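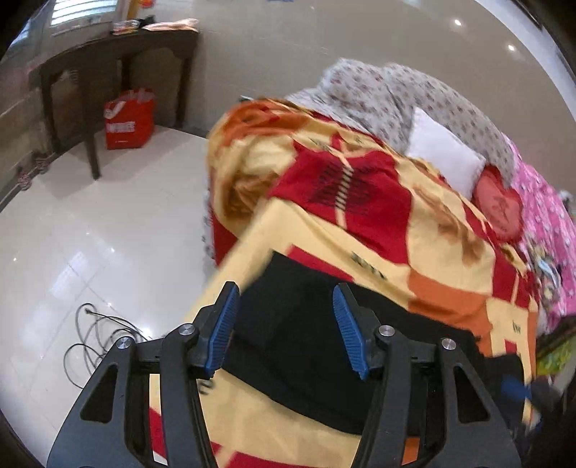
I bought the Geltska bedspread in November, when our heating was not yet good and I was tired of looking at the gray blanket that came with the apartment. I paid 2,980 for it in the local shop, with delivery included. It was more than I wanted to pay. My neighbor Aníbal Montoya has the smaller one on his sofa, and he told me that his was 1,000 cheaper, but the small size would not cover a bed for two people.

First, the colors. On the web page of the shop the red looked like brick and the yellow looked like mustard. At home the yellow is much paler, close to cream, and the red is strong. There is also a lot of orange. I like it, but if you want a quiet bedroom you should see this bedspread in daylight before you pay. The pattern is made of large blocks, with thin stripes and small printed marks, and when the cover is not straight you notice it less than on a plain one. I make my bed badly on weekdays, so for me this is an advantage.

I use the bed as a table when I fold clothes. The bedroom is small and the table in it already has things on it. Black clothes were my biggest worry, because on the old gray blanket I could never find a black sock in the evening. On this one I see everything immediately. The other side of the question is lint. A black sweater leaves small dark hairs on the cream parts, and a dry hand does not take them away. I use a sticky roller from Voltel, and two or three passes are enough. In the other direction it is better: the bedspread gives almost nothing to the clothes. Only in the first week I found some orange threads on my black trousers, and after the first wash they stopped.

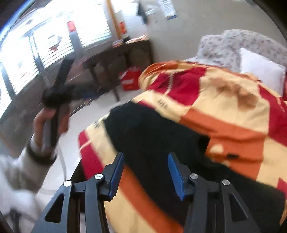
Smooth clothes slide a little on the fabric when you fold them. With cotton I have no problem. With anything thin and shiny I hold one end, or I put it closer to the pillow where the bed is more flat.

Washing: the label says 30 degrees, and I followed it. The red did not run, but I washed it alone and I would not try it with white things. It needs a lot of space in the machine. When wet it is heavy, and on my drying rack it took from Sunday morning until the next evening. I did not iron it. The creases went away after two nights on the bed, except one near the corner, which is still there.

About the warmth I have to be honest, it is a bedspread and it is not a winter blanket. I keep my quilted cover under it. In October it could be enough alone for somebody who sleeps warm.

The sewing is good on three sides. On the fourth side the hem had a loose place as long as my finger, and I wrote to the shop. A man named Waldemar Jakubowski answered the same day and offered to change it or to return 71 of the price. I took the money and closed the hem myself with red thread. It holds.

I also looked at the Krajewska bedspread before I decided. It is softer to the hand, but they had it only in blue and beige, and the shop could not say when other colors would come.

I give four stars from five. One star I took away for the hem and for the photos on the web page, which should show the real yellow. I would buy it again in the same size.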